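Lurnano data gathering: where we've got to
Progress report for the Goncombe fund, June 12, 2021

Hello all, and thanks for bearing with us while we moved rooms. The short version is that we're on track, the budget is fine, and I've got one favour to ask (it's near the end, so do keep reading!).

You'll remember the plan was 600 good examples by the end of this stage, all collected with a person steering the arm, so that the Lurnano model has something decent to learn from. We've now banked 135 that I'm happy to stand behind. That sounds low, I know, but most of the spring went on getting the recording side to behave, and the pace has picked up a lot now that it does. For this stretch we've kept to a small set of things on a plain table: a claw hammer, a round metal plate and a big red push button.

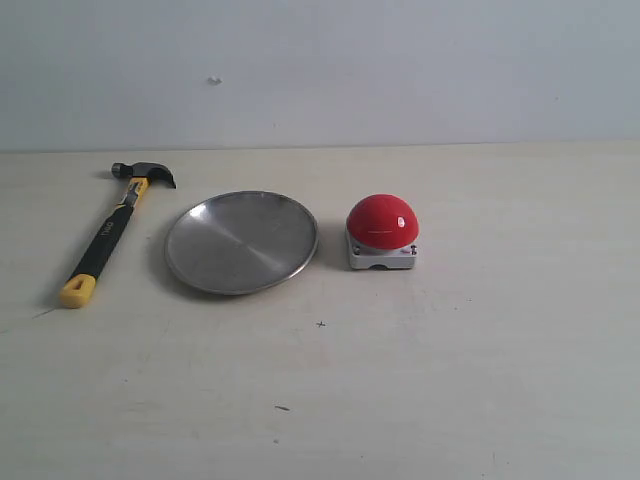

The instructions we give are short ones, "pick up the hammer" or "press the button", and Conceição has been writing several wordings for each so the model doesn't get hooked on one phrase. She's also the one who talked me out of adding more objects too early, and I'm glad she did. We shift the layout between takes and throw away anything where the person steering dithers for ages before moving. Vasco reckons we're being too strict about that. We've agreed to keep the rejects in a separate folder and argue about it later.

The wrist camera was the big headache. It kept slipping out of step with the main view, and 14 takes had to go in the bin before Henrique found the fault in our timing code. It's been steady since, and both views now get saved together without anyone fiddling.

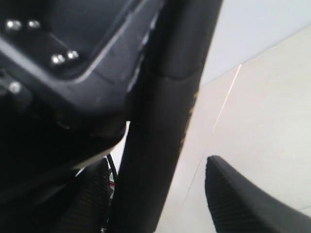
Orvokki Savolainen
Data collection lead, Gorkeck

On people: we've got 5 trained up to steer now, which means we can run mornings and afternoons without wearing anybody out. New starters are slow with the hammer to begin with, mostly because they come in at a funny angle and have to back off and try again. I've been keeping a few of those second tries in on purpose, as I'd like the model to see what recovering from a bad approach looks like.

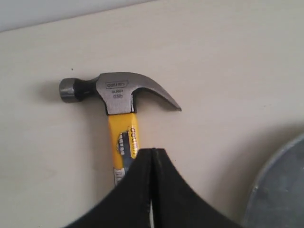 Labelling is lagging behind collection a bit. Hélder does it all himself at the moment and he's very thorough (bless him), but it does mean a queue. So, the favour: could we move the unspent travel money across to a part-time labeller through to the end of the stage? Rampersad have said they could lend us someone at short notice, and I can send you their quote whenever you like.

Next up is a first small training run on what we've got, just to see whether anything is badly lopsided before we collect the rest. I'll send the results over as soon as they're in, good or bad.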